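Coffee and currency: what moved in February

Coffee prices went down again in the second half of February, and for our readers who pay in one currency and sell in another, the exchange rate took away a good part of the benefit. We received many letters on this point, so we give it more space than usual.

The Sulo coffee index closed the month at 396, its lowest level since the autumn. Most of the fall came in two sessions, after the export board of Cenel published a harvest estimate higher than the market was waiting for. Sellers who had kept their stock for a better price decided not to wait any longer. In the afternoon of the second session there was a small recovery, but the buyers were few and it did not last until the close.

At the same time the dollar became stronger against nearly all the currencies we follow. A roaster who buys in dollars therefore paid less per sack, but each dollar cost more. Our reader in Cifuentes, who imports a small quantity every month, sent us the two invoices. The saving on the coffee was clear on paper. After the conversion and the bank's charge, very little of it was left.

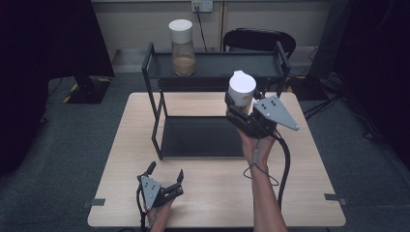
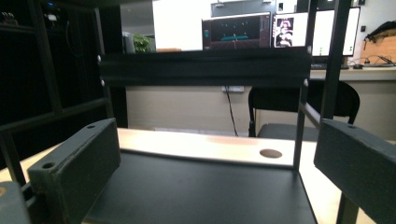 A jar with a white lid above the table (first photo); a flat black panel on the tabletop (second photo).

What can a small buyer do? The big houses fix their exchange rate months before delivery. For a company that pays four or five invoices in a year, this kind of contract is often too expensive, and some banks do not offer it under a certain amount. It is worth to ask all the same. Seris Brokers has lowered its minimum this winter, and its fee for a forward contract of three months is now 2 per mille. Please read the conditions on early closing before you sign, as they are strict.

For the coming weeks we see the level of 396 as important for the index. If it closes clearly under it, more selling is possible, and we would not hurry to buy for the summer. On the upper side, we do not expect much before the second estimate from Cenel. A weather report can change this picture in one morning, as we saw last year.

The cocoa and sugar tables are on the next page. There was a mistake in the sugar table of our last issue: the closing price should be 784 and not 748. We are sorry for it, and we thank the readers who wrote to us.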